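A morning at Zenov

I went along to the Zenov open morning on Tuesday, mostly out of nosiness. They make control boards for lifts and gates, and they've just merged with Pureo, so everyone in our trade wants to know who'll be running what by the summer.

First surprise: they let us sit in on a planning session! A real one, with disagreements. The Pureo lot want to keep their own name on the gate products, the Zenov lot clearly don't, and 25 of us visitors sat there with our coffees trying not to take sides (I did, a bit, in my head).

They'd also sent a survey to customers and suppliers, and got 1,079 replies. The big grumble was slow answers from support. I'd have said the same, having waited nine days for one in April.
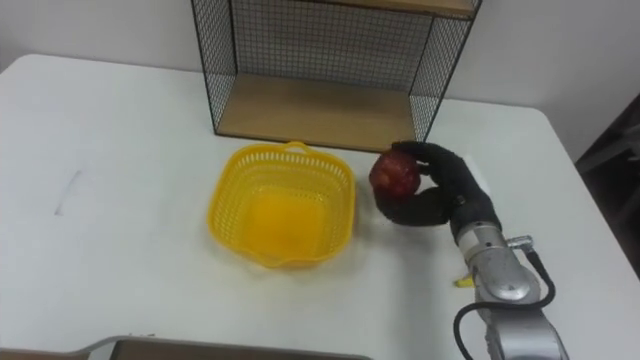

Lunch and the awkward questions

Lunch was soup and very good bread. I asked whether the Calimlim office would close and got a straight "we haven't decided", which I quite liked. Someone from Prodo asked about prices and got a much longer answer that I couldn't follow at all.

The new plan goes out to everyone who filled in the survey. I've put my name down for the next visit too, parking permitting.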